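# Bin Clearing with a Shared Arm: Build Report

Course project, December 2021

## 1. Scope

The goal was a bin-clearing cell that could be set up and torn down in the Rosser workshop without drilling into anything that belonged to the shop. The arm was already on its base when we got bench time in October. Our work covered the gripper mount, the cable routing, the bin fixture, and the pick planner, which we named Zandel. The arm's own controller and safety circuit were left as installed.

The cell had to pick unsorted household items one at a time from one half of a divided bin and place them in the other half. Sorting by type was out of scope.

## 2. Bin fixture

The first bin was a single open tray. Items pushed against the far wall could not be reached without the wrist touching the rim, and a dropped item often landed back in the pile. We replaced it with a gray bin split by a divider. One compartment is the source and the other is the target, and the two swap roles when the source is empty. This removed the manual reset between runs.

The bin sits directly on the table. Early tests showed it creeping when the gripper pushed down on a stiff object. A spring clamp at the divider stopped most of this. A bolted bracket would be better, but the table is shared and has to be clear by the end of each session.

Acrylic sheet was bought for a set of side guards. One panel was cut and test-fitted, then removed when it blocked the wrist at low approach angles. The guards are not part of the final build.

## 3. Gripper and cables

The gripper has two fingers and is driven from a Visari motor board. Finger travel is enough for a shoe across its width but not along its length. The mount went through three versions:

- Version 1 flexed under side load and was scrapped.
- Version 2 was stiff enough but put the connector where it hit the divider.
- Version 3 turned the connector toward the top of the joint and is the one in use.

Cable routing took more time than the mount. The lines run along the outside of the arm, so every wrist rotation changes the slack. With too little slack, the connector pulled loose at the end of the joint range. With too much, the loop dropped into the bin. We settled on a service loop at the wrist and limited the last joint in software so that the loop never winds past one turn.

## 4. Planner

Zandel takes a depth image, proposes grasp points, and ranks them by clearance from the walls and by estimated finger contact. The depth sensor is an Adero unit. Its main weakness is clear plastic, where the depth reading drops out or reports the floor behind the object. We filled these gaps from the color image using edges, which helped with bottles that have an opaque cap and did little for those without one.

## 5. Tests

We logged 828 pick attempts. Each test block was 50 attempts with a fixed item set, and partial blocks were kept in the log but left out of the comparison between planner versions. The item set mixed soft, hard, and clear objects: a shoe, a translucent bottle, a toy, a block, and other small pieces.

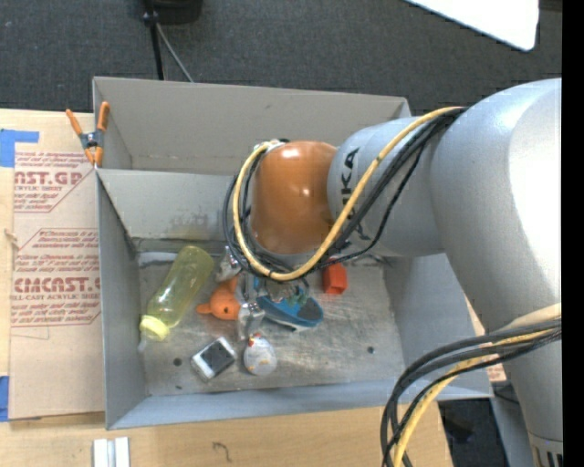
Rosser's bench supervisor wrote on our draft that the clearance term was doing too much of the work, and that we should run one block with it switched off before claiming anything about the contact estimate. We ran that block. Wall contacts went up, and the ranking by contact estimate alone chose poor grasps on rounded items. The comment was fair, and the claim in section 4 was reworded to match.

The most common failure was a grasp that closed on the edge of a rounded object and squeezed it out sideways. The next was a missed grasp on the bottle. Cable faults stopped the cell 13 times, all of them before the version 3 mount.

## 6. Remaining work

- Replace the clamp with a removable bracket that uses the existing table edge.
- Add a strain relief at the wrist connector.
- Repeat the block without the clearance term using a second item set.
- Record finger current during closing, which the Visari board supports but our driver does not read yet.

The driver, the mount drawings, and the full attempt log are in the project folder on the workshop server.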